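Skesano cordless kettle: worth 210 quid?
Kitchen Talk > Small appliances

mugwort_6
The old kettle died in February and I've been boiling water in a saucepan like a Victorian. The Skesano is 210 pounds. The Graketti is a fraction of that and also, as far as I can tell, makes water hot. Talk me out of one of them.

tealeaf_tyrant
Had a Skesano for 2 years. It pours beautifully and holds its temperature. You do stop thinking about the price after a while, much as you stop thinking about a bad tattoo.

Boggart
Graketti, every time. Mine lives in a hard water area and gets descaled when I remember, so never. Still going.

tealeaf_tyrant
Still going, and audible from the street.

Boggart
It has character.

plinth
Wrong question, both of you. Get a Wulov stovetop one and it'll see you out. The whistle is unpleasant, but so is getting up at 6 and you all manage that.

mugwort_6
I have an induction hob, plinth. Does the Wulov work on that?

plinth
Ah. No.

Huaranga_fan
Check the lid before you buy anything. My Skesano's was so stiff I needed a tea towel to get it off. They did swap it, after 288 emails. I exaggerate, but only in the number.

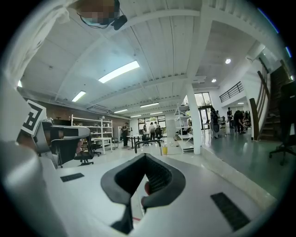
Reply 10
mugwort_6
Right, I've ordered the Graketti. If it's as loud as claimed I can at least cancel the alarm clock.

Reply 11
tealeaf_tyrant
See you back here when the handle goes.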